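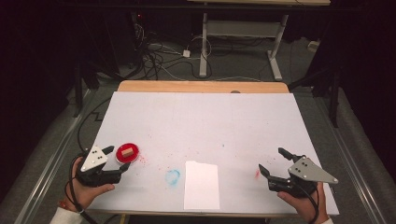
My bench, with a gripper in each hand and the little tan cube in its red dish

Work wants us to train the robot that does our job. Anybody been through this?

Posted by packingbench_mo

Hi all, long time reader, first time asking. I work in the kitting room at a place that makes craft and hobby sets (the Triltcombe line, if you've ever bought one for a kid, sorry about the glitter). There are little dishes and cubes and bags of bits, and we pick them and place them all day. I've been there nine years and I like it, mostly.

In August they started a thing called Joladen. You hold two grippers instead of using your fingers, and you do the job with those, over and over, and the recordings go off to teach a pair of arms. Our target is 200 good runs a shift. Last month my bench turned in 1,420, and the bench next to me got 1,446, and yes, there's a whiteboard.

My questions, sorry they're all in one lump:

First, my wrists ache by lunch. The grippers aren't heavy exactly but you can't shift your hold the way you do with your own hands, and the cables pull on you a bit. Does that get better?

Second, they're calling this a "temporary assignment" at our regular pay. Should I be asking for more? It feels like a different job to me. I'm teaching, sort of.

And third, the big one. When the arms are up and running, what happened to the people at your place? Our manager says nobody is losing hours but she also said that about the second shift. I'm not trying to start a fight with anyone, I'd just like to know what to expect.

Thanks for reading!

Marlina Nasution

Oh I could have written this! We did almost the same thing where I work, only with pharmacy trays, and I was one of four people picked for it.

Wrists first. Mine got better after two weeks or so, but only when I lowered my chair and quit squeezing so hard. You really don't have to squeeze! I was holding on like it was a bike going downhill. Also run the cables off to the sides and give yourself some slack before you start, so you aren't dragging them every time you reach. And ask for breaks in writing. We got ten minutes every hour once somebody put it in an email, and before that it was "take one when you need it", so of course we all sat there and didn't.

Pay: yes, ask. I got a bump of a dollar ten an hour and the only reason I got it is that I brought a list of what I was doing that wasn't in my old job description. Redoing bad runs, cleaning up the surface, showing the new people how to hold the things, writing down when something went wrong. Make your list now while it's all fresh.

As for after, it's a mixed bag. The arms took over the plain trays and they're slow but they keep going through the night. Two of us watch them and sort out the jams, I'm one, and it's fine, a bit lonely to be truthful. I miss the talking. The other two moved to shipping, one liked it and one left by Christmas. No one got laid off, but when people retired they weren't replaced, so there are fewer of us now than there were. I'd ask your manager about that part specifically, because "nobody loses hours" can be completely true and the room still gets emptier.

fakir_62

just dont do it. if everybody does 50 runs instead of 200 they will drop the whole thing. thats what we did with the label machine

Hauke Görtz

I have to disagree with the post above. At our plant some folks went slow on purpose, and all that came of it was that the recording got sent to a contractor and our people had no say in it at all. I'd much rather be in the room.

I was the shift lead for ours, so take this with whatever salt you like. We needed 1,000 runs for one simple pick, and then they changed the dish and wanted them again. Expect that. The schedule you've been told is probably too short, and that gives you some time to get things settled.

What I would push for is a written answer to three things: who runs the arms later, whether you people get first pick of those jobs, and what training comes with it. Our manager didn't mind being asked. He just hadn't thought about it yet.

And get rid of the whiteboard with the scores. Ours made people rush, the rushed runs got thrown out, and then they had to do them again with sore hands. We switched to a total for the whole room and it calmed down a lot.

packingbench_mo

Thank you both, this is so helpful. I started my list on break and it's already a page long (Marlina, I was TOTALLY squeezing). I'm going to ask about the whiteboard first, that seems like the easy one. Will post again after I talk to her.

jilby

following, ours starts next month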